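Speaker notes: Baking at home in a small kitchen
Lurthorpe Library, October 4, 2024

Slide 1. Good evening and thank you for coming. I wait until the doors are closed. I speak slowly, please raise a hand if I am too quiet.

Slide 2. Why I talk about bread. When I moved to Lurthorpe my apartment had no real oven. I come from Tedesco, where every house bakes, and I missed the smell very much. For one winter I bought all my bread and I was not happy with it. Then I began to try with a small oven, and I made many flat loaves.

Slide 3. The dough. Flour, water, salt, a little yeast. Keep the dough soft, softer than you think is correct. Leave it overnight in the refrigerator, 12 hours. Take it out 40 minutes before baking. (Pass the bowl to the first row. Ask them to press with one finger.)

Slide 4. The size of the loaf. Most recipes are written for a big oven. In a small one the top of the bread comes very near to the heat, so it turns dark while the middle is still wet. Make half of the recipe and shape it low and long. If the top is brown too early, cover it with foil, but the foil must not touch the heating parts.

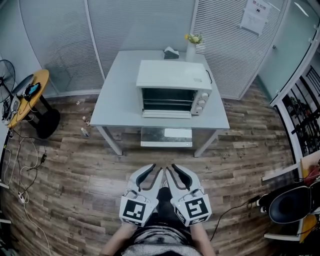

One reply to my handout, from the Sisten baking group, was that a countertop oven can never give a proper crust, and that I should tell people to save their money for a stone. I read this to the room and I answer with respect. For a thick country crust I agree. For rolls, flat bread and a small sandwich loaf I do not agree, and I have brought rolls so that you can decide.

Slide 5. Heat. The number on the knob is often wrong. Buy a cheap oven thermometer and write down what it shows. Mine was too hot for a whole year before I checked. Let the oven warm up longer than the instructions say.

Slide 6. Steam. Put a small metal cup of hot water in the corner, and take it out at half time. Use a thick glove. (Show the glove.)

Slide 7. Questions. If somebody asks about rye, say that the Culow workshop in November is only about rye, and the sign-up sheet is by the door. Cut the rolls now. Butter is in the blue bag.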